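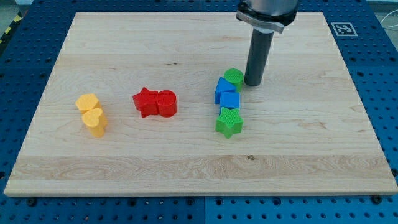

Getting a little arm to push things about on a board is mostly a matter of patience and a good flat surface, and I'd put the surface first. We've had ours going in the Collow Street shed since February, and I've lost up to 82 evenings to it (no regrets!). Print your blocks in a few strong colours, the way we've done with the yellow heart and the red star, and you'll be able to tell from across the shed which one has wandered off. Keep the pusher a plain round rod with a flat end, and start it hovering just over the wood, never touching, or you'll be sanding out scratches till teatime.

Bohumila Vrabec put me on to rubbing the board with 400 grit and then a tiny dab of paste wax, buffed well, and what a difference that made to the sliding! Do go easy on the wax, though. Give it 6 hours before you run anything.

Tape your cables well back from the arm's reach, and write your speed settings on the wall in pencil. Ours is happiest at 7.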